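Trostar bench, handover cell, pre-run safety check and comments
Date: 2022-06-13
Run block: paper cup handover, gripper to gripper
Method under check: two-stage hold (second tool takes the cup before first tool lets go)

Fill in before each block. OK / NOT OK / N/A. Comments go under the line, not in the margin.

1. Work area

1.1 Floor clear of cables and bags: OK
1.2 Chairs pushed back from table, casters not on cables: NOT OK
Comment: chair too close to the table on first walk round. Moved. Recheck after every break, people sit down and roll in again.
1.3 Tabletop wiped: NOT OK
Comment: smudges and streaks. Matters for the tracking, the Furkari build picks up dark spots as features and then holds on to them. Wipe and redo the map.
1.4 Cup stack upright in holder: OK
Comment: pull from top only. Two cups stuck together = throw the trial out, do not separate by hand and carry on.

2. Hand-held tools

2.1 Finger pads fixed, no movement when twisted: OK
2.2 Pad edges: PASS WITH COMMENT
Comment: fraying. Still grips. Replace before the next block, not during, or the before/after numbers are useless. We lost most of the February set that way.
2.3 Pivot points, no grit, no play: OK
2.4 Collars tight: OK
Comment: hand tight plus a quarter turn. Somebody is over doing it, one came up to the bench with a rounded screw head.
2.5 Fingers open and close fully, 11 cycles, no sticking: OK
2.6 Pinch points shown to new operator: OK

3. Handover hold

3.1 Receiving tool on cup wall before release: OK
3.2 Cup not crushed at rim: OK
3.3 Operators agree on who calls release: NOT OK
Comment: both called it, twice. Receiver calls. Only receiver. Put it on the card taped to the door.

Reason we care about order of release at all: in the Bireck trials the cup was let go on a timer, 700 ms after first contact. Fine with stiff cups. Paper ones folded or dropped. New method waits for the second hold to settle and then opens the first tool. That is the whole change, same fingers, same cups, same table.

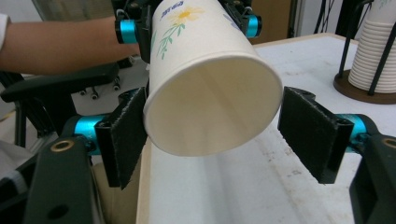 Data so far is 3132 logged handovers across both methods. Drops under the timer method are higher than under the settle method and the gap is biggest when the cup is tilted. Do not quote a percentage yet, the Ó Ceallaigh sheet still has trials double entered and I have not finished cleaning it. 33 pairs flagged, may be more.

Also open: is it the wait or the grip? With the longer wait people seem to squeeze less. Could be that the softer squeeze is doing the work. Next block should fix the wait and vary the squeeze, otherwise a reviewer will ask and we have nothing.

4. People

4.1 Sleeves up or snug, no loose cuffs: OK
4.2 No rings, watches, bracelets on tool hand: OK
4.3 Arms clear of opposite operator's fingers at close: PASS WITH COMMENT
Comment: reaching in past the other tool is allowed for this task but slow. If forearm touches the other tool, stop, open both, start again. Mark trial as T.
4.4 Rest between sets: NOT OK
Comment: skipped. Wrists get tired and the tilt angle drifts, so it is a data problem as well as a people problem. Rest is now in the script, can't be clicked past.

5. Recording

5.1 Clocks on both tools match: OK
5.2 Tool views free of smears: OK
5.3 Disk space for full block: OK
5.4 Trial sheet uses current codes: NOT OK
Comment: old sheet, no code for T. Reprinted. Bin the old ones please, all of them, there is a pile by the printer too.
5.5 Empty cup only: OK
Comment: no water untill the settle threshold is signed off.

Actions
- wipe table, redo map, before block starts
- receiver-only release call, tell both shifts
- order pads
- clean Ó Ceallaigh sheet, remove doubles
- script for squeeze block, draft only

Result: cleared to run, empty cups, settle method only. Timer method on hold till 3.3 is OK two checks in a row.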